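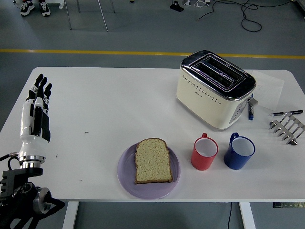
Issue 32, page 18

**Tolerances**

Lautaro Riquelme wrote the breakfast procedure in January, in the week after his mother left Taltine for the flat in Hokside. She had asked him for it. Her own method was not written down, and she had begun to lose parts of it.

He started with the appliance. Toaster, two slots, cream body, chrome top, lever at the right-hand end. He set it at an angle on the white table so that the lever could be reached without moving the chair. He put the paper behind it and wrote the first line standing up.

*1. Bread goes in before anything else is done.*

The order mattered. His mother poured the tea first, then looked for the butter, then forgot the bread and drank the tea at the window. By the time the toast was eaten the tea was cold and she made another pot. She used 500 ml of water each time. He had measured it.

*2. Lever down. Stay in the room.*

He tested the dial over an afternoon, using a brown loaf from Lomura's on the corner. At setting 2 the crust kept its shape and the middle would take butter without tearing. He recorded this. Higher settings he left out of the document, on the grounds that she would try them if she knew of them.

She rang while he was working on the third line.

"How far have you got?" she said.

"Removal."

"You take it by the top," she said. "By the crust. Your father used a knife and we lost the Tzavaras."

The Tzavaras had been a wedding present. It had lasted 18 years and failed with a blue flash and a smell that stayed in the curtains until spring. He wrote it down as she had said it.

*3. Lift by the top crust. No knife.*
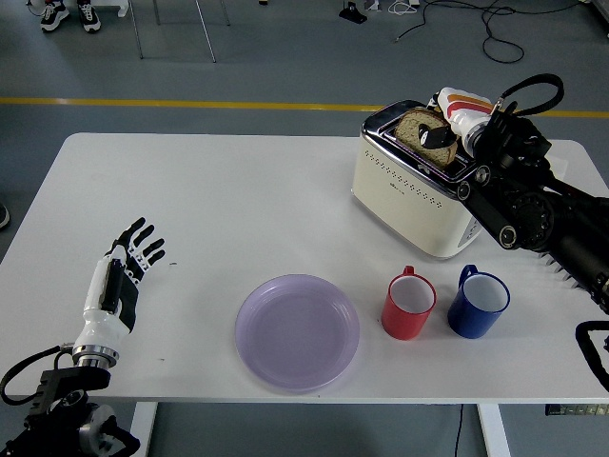 *4. Plate in front, mugs to the right of it.*

"Which mug is mine?" she said.

"I haven't specified."

"The red one."

"And the blue?"

She did not answer at once. He could hear the radio in the flat, a programme on tides, and then the tap running. His father had been dead for two years and had drunk from whichever mug was nearer.

"Put it out anyway," she said. "It only takes a second to wash."

He considered where this belonged. It was not a step, strictly, as nothing followed from it. He gave it a line of its own between the plate and the tea, numbered it, and moved the later steps down by one.

*5. Blue mug – set out, leave dry.*

"Read it back," she said.

He read it back from the beginning. At the third line she told him to slow down, she was looking for a pen.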